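Thread on handle placement for base units, as I've had the same query from three clients since March. Short version: decide where the hand goes before you decide what the handle looks like.

1/ On a base unit door, the usual habit is to fix the handle in the upper corner opposite the hinges. You reach down to it, so the wrist stays fairly straight. On a wall unit, use the lower corner.

2/ Distance from the hinge matters more than the style. Pull force is moment divided by distance. A handle in the middle of the door needs twice the pull of one at the far edge.

3/ Drawers are different. One handle on the centre line is fine for narrow fronts. On wide ones, an off-centre pull makes the box rack in its runners, and cheap runners show it first.

4/ Clearance. I allow 33 mm between the back of the grip and the door face. Reinaldo Andrade fits 20 mm for a cleaner look. Try that with cold hands or a ring on.

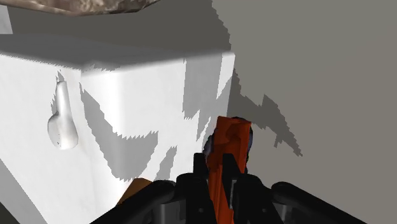
Render: white rounded handle on a white front, grey overhang over it.

5/ Overhang. A deep worktop lip hides the top of the door from anyone standing close to it. If the handle sits right under the lip, knuckles meet stone. Drop it by 51 mm and check again with the door open.

6/ Contrast. White on white depends on shadow to be found at all. Under flat ceiling light the shadow goes. Luana Rangel specifies a darker handle for clients with low vision, and I now do the same by default.

7/ Fixings. A single-screw handle will turn in time unless it has a locating pin. Two screws cure that, but you are then tied to the hole spacing for every later replacement.

8/ Drill from the face with a jig and clamp scrap behind the door. Breakout on the inside is the most common fault I get called back for – usually somebody else's drilling.

Question from Josué Lacerda on filling old holes: two-part filler, sand, repaint the whole front. Spot repairs show through satin paint. I'll do hinges next, including the Undetti soft-close ones.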